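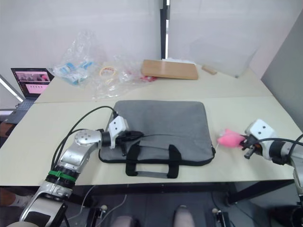 Posted by Roya Daneshvar on Jan 28, 2009 in Works in Progress

Sonholm, second demo – is the wind fair?

Hello everyone. The second demo of Sonholm is now uploaded, the link is in my profile. For those who did not see the old thread: it is a small trading game with one boat and eleven islands. You buy salt, rope and dried fish in one harbor and sell them in another, and between them you must sail. It is turn-based and played on a hex map. I make it alone in the evenings with Plalitz, so please be patient with the menus.

My question is about the wind. In the first demo the wind changed every turn, completely random. People complained, and they were right. In the new demo the wind keeps its direction for at least 5 turns and then it may turn one step left or right. I like this much more, but my brother says that now it is boring, because after you see the wind you know the whole trip already. He finished the map in one sitting and did not sink one time.

I would like to know what you think before I build the other islands. Also new in this version: the harbor master in Drotden gives contracts, the fog is cheaper for the processor, and the boat does not turn around its own corner anymore.

Known problems: if you press Escape during a storm the music does not come back. The price table shows wrong numbers if you open it two times in the same harbor.

Thank you for playing.

mrakena wrote:

Played for maybe an hour last night. The wind is much better than before. In the old one I just pressed End Turn and hoped.

I have to agree a little with your brother, though. When I left Drotden with wind from the west I knew I would reach the next harbor, so the trip became only clicking. But I don't want the random one back! Maybe show the player less. If the arrow only shows the wind near the boat, and you have to guess what it does behind the big island, there would be something to think about.

By the way, the contract for 25 barrels can't be completed with the first boat, because the hold takes only 20. Is it on purpose?

Murray

Roya Daneshvar wrote:

Murray, no, it is not on purpose. The contract generator does not look at your boat at all. I will fix this tonight, thank you.

Local wind is an interesting idea. I have one wind for the whole map now, so it means a bigger change in the code. Let me think about it.

dol_halvorsen wrote:

I will be the one who disagrees. I liked the first demo better.

I know it was unfair. But I had stories from it. I had one trip with a full load of rope, two hexes from the harbor, and the wind pushed me away three turns in a row, and I arrived when the market was closed. I was angry and I laughed, and I started again. In the new demo I can't remember any trip. I sold things, I bought things, I had 200 coins more than before.

Sailing should be a bit unfair. If you make it a calculation, then you can take the boat out and show only the price table.

chaudhry_s wrote:

Dolores, I understand this feeling but I think you remember the one good trip and forgot the others. I uninstalled the first demo exactly for this reason. Three turns of bad luck is a story when it happens once. When it happens on every trip I feel that the game does not need me.

What I would propose is a forecast which is sometimes wrong. You pay the harbor master a few coins and he tells you the wind for the next turns. Close turns are mostly correct, far turns are mostly guessing. Then the player decides how much to trust him. It also gives you something to do with money in the beginning, when there is nothing to buy.

Two small bugs from me:
– After loading a saved game the boat always looks to the north, even if it was sailing south. The movement is correct, only the drawing is wrong.
– The word "cargo" is written "carge" in the tutorial, second page.

Shagufta

dol_halvorsen wrote:

A forecast which can be wrong, this I could live with. I would still want some real storms. The storm in the new demo is a gray cloud that costs one turn. It is more like a traffic light.

Roya Daneshvar wrote:

The traffic light made my brother very happy, he repeats it now at every dinner.

Shagufta, I wrote the forecast idea in my notebook. I am a little afraid of it, because a player who pays and then gets wrong information may think it is a bug. How would you show that the harbor master is only guessing?

chaudhry_s wrote:

With his words, I think. For the next turn he says "The wind will stay west." For far turns he says "My knee tells me north, but I am old." You don't need percentages. People understand this without a tutorial.

ashton_t wrote:

Sorry that I come with a technical thing in the middle. On my computer the demo runs very slow when the map is zoomed out, maybe 2 frames per second near Chauke. It is an old laptop, but other Plalitz games run OK. When I zoom in it is smooth again. I have the newest driver.

I looked at the log file and there is the same line again and again: "fog: rebuild all". I am not a programmer, but it looks like it makes the whole fog new in each frame?

About the wind: I don't mind the wind. I mind that I can't wait. If the wind is bad I want to drop the anchor for a turn and stay where I am, but the boat always drifts. With an anchor button I would accept even the old random wind.

mrakena wrote:

+1 for the anchor. I was looking for this button too and I thought I did not find it.

dol_halvorsen wrote:

If the anchor is free, everybody will wait for the good wind each time and we are back at clicking. It must cost something. The fish could get old while you wait, for example.

ashton_t wrote:

The contracts have a deadline already, so waiting costs time. I think that is enough. If the fish also gets old, I will only carry salt.

dol_halvorsen wrote:

Then salt should be cheap! This is what trading games are about – the safe thing pays little.

Roya Daneshvar wrote:

Please don't fight about the fish. :)

Ashton, you found it. The fog is rebuilt in each frame when more than half of the map is visible. I wrote that it is cheaper now, and it is cheaper only when you are zoomed in. I am ashamed a little. The fix is easy, please download again tomorrow.

This is what I plan for the third demo:

The wind stays as it is now, steady for some turns. The harbor master sells a forecast in the way Shagufta wrote, with the knee. There will be an anchor, and the contract deadline will continue to run while you wait. I will try the old fish, but only in a test version, because I already see that Ashton hates it.

Real storms I want also, but I need to draw them first and I draw slowly. Probably June.

Local wind I leave for later. I tried it on paper yesterday with buttons and a printed map and I got lost behind the second island myself.

mrakena wrote:

Sounds good to me. Will the old saved games work in the third demo? I have a nice one with the second boat and I would be sad to lose it.

Roya Daneshvar wrote:

I can't promise it. The contracts will be stored differently. Please keep a copy of the save folder, maybe I can write a small converter.

ashton_t wrote:

Downloaded the new one. Chauke is smooth now, zoomed in and zoomed out. The music after Escape is still missing.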